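Ticket: Shelf labels at Driltthorpe store not updating after Itus upgrade
Status: Resolved
Opened by: Elie Masri
Priority: Normal

Electronic price labels in the snack and grocery aisles stopped taking new prices after the August upgrade to Itus. The register has the right price and the label still shows the old one. Other aisles are fine. Candevcombe is on the same version and has no problem.

Steps tried before opening the ticket:
Restarted the label gateway in the back office.
Pushed a single price by hand from the Itus console. Console says "sent", label doesn't change.
Swapped the battery in one label. No change.

Update, 9:40 a.m.
Support asked for the gateway log. It shows 950 labels registered, and 65 of them have not answered since the upgrade. All 65 are assigned to gateway 2. Gateway 1 is clean.

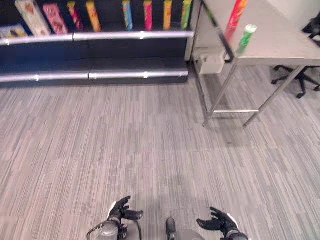
Moved one of the bad labels to gateway 1 in the console. It picked up the new price on the next cycle, so the labels themselves are good. Moved it back to gateway 2 and it went silent again.

Update, 11:15 a.m.
Checked the radio settings on both gateways. Gateway 1 is on channel 20, which is what our Rawat labels were set up with. Gateway 2 is on channel 19. Nobody here changed it by hand. Support says the upgrade resets the channel to the default if the gateway is offline when the installer runs, and ours was unplugged that night for the electrical work.

Fix:
Set gateway 2 back to channel 20, saved, and power cycled it. Left it off for a full minute - a soft restart does not reload the radio settings. Ran "resend all" for the two aisles.

Update, 2:05 p.m.
All 65 labels are answering. Checked prices against the register in both aisles and they match. Support is adding a note to the upgrade instructions about keeping gateways plugged in. Closing.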